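Truretdale Neighbours' Newsletter
2023-04-03

The shared pantry: what we learned in the first winter

By Ilona Rácz

When I moved to Truretdale I did not know the word "pantry". In my language we have one word for the cold small room behind the kitchen, and my grandmother kept there plums, beans and a very old scale. So when Zohreh Soltani asked me to help with the shared pantry in the hall on Mahmoudi Street, I first looked it up in the dictionary, and then I said yes.

Many of you have asked how it is going, and I promised to write it down properly. The pantry opened in the autumn with two shelves and one fridge that was given to us by a family who moved away. Now we have five shelves and the same fridge. Over the winter 237 households took something from it at least once. I have this number from Zohreh's notebook, where she writes only the street and never the name. It was important for her from the start, and I think she was right.

The rule is simple. You can bring food and you can take food, and you do not need to do both. Some people were shy in the first weeks. They came with one packet of rice to leave, so that they could take one packet of pasta. You are welcome to do this, but it is not expected from you.

What goes quickly and what stays

Cooking oil goes the same day. Also tea, sugar, onions, nappies and anything for school lunch. Tinned tomatoes go well if the tin opens with a ring, because not everybody has an opener at home. We now keep three openers in the drawer under the window, and you may borrow one. Please bring it back.

Chickpeas stay for a long time, which surprises me, as I eat them every week. Cristóbal Espinoza made a pot of chickpea soup in February and put small cards with the recipe beside the tins. After this the chickpeas were gone in two days. He is now writing a card for red lentils and one for barley, and he would be glad to receive your recipes too. Write them short, with no more than 8 ingredients, and please nothing that needs a blender.

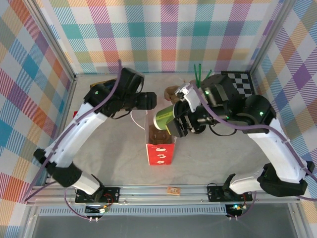 A green can and an open red paper box.

About dates on the packets

This is the question I get most often. "Use by" is about safety. When this date is over, we cannot put the food on the shelf, even if it looks and smells fine. "Best before" is about quality. A biscuit after this date may be a little soft, but we can still offer it, and we put a yellow sticker on it so that everyone can decide for themselves.

Please do not bring food cooked at home, opened packets, or meat and fish of any kind. Jam made at home was discussed for a long time at our last meeting. Setareh Karimi makes a very good quince jam and she argued well for it. For now the answer is still no, but she will ask the council what labels we would need.

Tins with a small dent on the side are fine. Tins which are swollen or rusty, or have a dent on the seam, we have to throw away. If you are not sure, leave the tin on the table by the door and somebody from the group will look at it.

Money

We received 255 pounds from the winter soup evening. A part of it paid for a new seal on the fridge door, which was letting out the cold since December. The rest we spend on oil and nappies, as these are the things people ask for and seldom bring. Ehsan Arabzadeh keeps the receipts in the blue folder, and anyone can look in it when the hall is open.

The bakery Nimidora continues to give us bread from the day before. It comes in the evening, after they close, so the best time for bread is the last hour. Please take only what you will eat or freeze. Sliced bread freezes very well, and you can put it in the toaster directly from the freezer.

Spring changes

From the middle of April we will open one more afternoon, on Thursdays from two until five. The entrance will be from the garden side while the front steps are repaired. There is a ramp there, and a bell if the door is heavy for you.

We would also like to start a shelf for seeds and small plants. If you have too many tomato seedlings on your windowsill, as I have every year, bring them in a pot with the name written on it. Last year I gave my neighbour a pepper which I believed was an aubergine, and she reminds me of it still.

We still need two people who can carry boxes from the car, and one person with a steady hand to write the shelf labels again, as mine have been called difficult to read. You can leave your name with Zohreh at the hall or put a note through the letter box there.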